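カトラリースタンドを使った箸の整理のしかた

箸は本数が増えると、引き出しの中で向きがばらばらになり、取り出すたびに時間がかかります。このページでは、仕切り付きのカトラリースタンドに箸を種類別に立てて収納する手順を説明します。作業時間は15分ほどです。

用意するもの
・仕切りのあるカトラリースタンド 1個
・テーブルクロスまたは大きめのふきん
・乾いた布巾
・輪ゴム(しまっておく箸をまとめる場合)

スタンドの選び方
高さは箸の長さの半分程度あるものを選びます。浅いスタンドは、長い菜箸を入れたときに倒れやすくなります。底に水抜きの穴があるか、底が外せるものは手入れが簡単です。当サイトではこれまでにLivellの角型とLindholmの丸型も使いましたが、箸だけを立てる場合は角型のほうが隣の箸と重なりにくく、取り出しやすいと感じました。

手順1 引き出しの箸をすべて出す
食器棚、引き出し、弁当用の袋などに分かれている箸を一か所に集めます。使い捨ての割り箸は別にしておきます。

手順2 洗って乾かす
しばらく使っていない箸は、中性洗剤とやわらかいスポンジで洗います。洗い終えたら布巾で水気を取り、風通しのよい場所で完全に乾かしてください。木や竹の箸は表面が乾いていても中に水分が残ることがあるため、一晩置くと安心です。スタンドも同じように洗い、仕切りの角に残った水をふき取ります。

手順3 テーブルに並べる
布を敷いたテーブルの奥にスタンドを置き、手前に箸を並べます。箸先をスタンド側に向け、持ち手の端を自分のほうに向けると、柄や飾りの違いが見やすくなります。

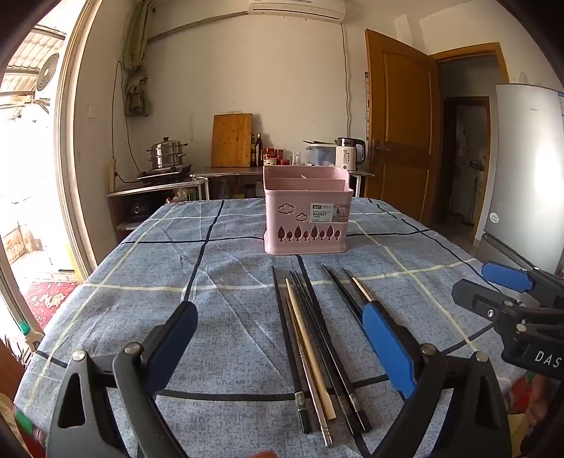
ピンクのスタンドの手前に、箸先を奥に向けて並べた箸。黒いものや明るい色の木のものが混ざっている。

黒い箸は離れて見ると区別がつきにくいので、持ち手の飾りを確認します。銀色の帯が入ったもの、紋のような飾りが付いたものなど、同じ模様どうしを隣に寄せてください。無地の木の箸は、端の形と太さで見分けます。金属製の箸は重さが違うため、手に取ればすぐに分かります。

手順4 二本ずつ組にする
模様がそろったら、箸先をそろえて長さを比べます。長さが違う場合は別の組の箸です。相手の見つからない箸は、すぐに捨てずに脇へよけておきます。弁当箱や洗いかごから後で出てくることがあります。

手順5 傷みを確認する
次のような箸は交換の目安です。
・箸先が欠けている、または割れている
・塗りがはがれて下地が見えている
・反りがあり、先が合わない
・黒ずみが洗っても落ちない

手順6 スタンドに入れる
仕切りの片側に毎日使う箸、もう片側に来客用や調理用の箸を入れます。背面が高いスタンドでは、長い箸を後ろ側、短い箸を前側にすると全体が見渡せます。食卓では箸先を下にして立てるのが一般的ですが、洗った直後に水を切る目的で使うときは、箸先を上にしたほうが早く乾きます。その場合は、小さな子どもの手が届かない場所に置いてください。

一つの区画に詰めすぎると、引き抜くときに隣の箸が一緒に出てきます。毎日使う分は家族の人数に一、二組を足した程度にし、残りは組ごとに輪ゴムで留めて引き出しに戻します。塗り箸は輪ゴムの跡が付くことがあるので、紙を一枚巻いてから留めます。

置き場所
コンロの近くは油がはねるため避けます。食卓の端か、食器棚の手前の段が使いやすい場所です。直射日光の当たる窓辺では、プラスチックが変色したり、木の箸が反ったりすることがあります。

手入れ
スタンドの底には細かい汚れと水がたまります。週に一度は箸をすべて出し、内側を洗って乾かしてください。模様の切り抜きがあるものは、縁の部分に汚れが残りやすいので、古い歯ブラシを使うと落としやすくなります。

箸の見直しは年に一度で足ります。当サイトでは毎年1月に、箸と一緒にスプーンとフォークも確認しています。

関連ページ
・木の箸の洗い方と乾かし方
・引き出し用の仕切りの測り方

最終更新:2025年9月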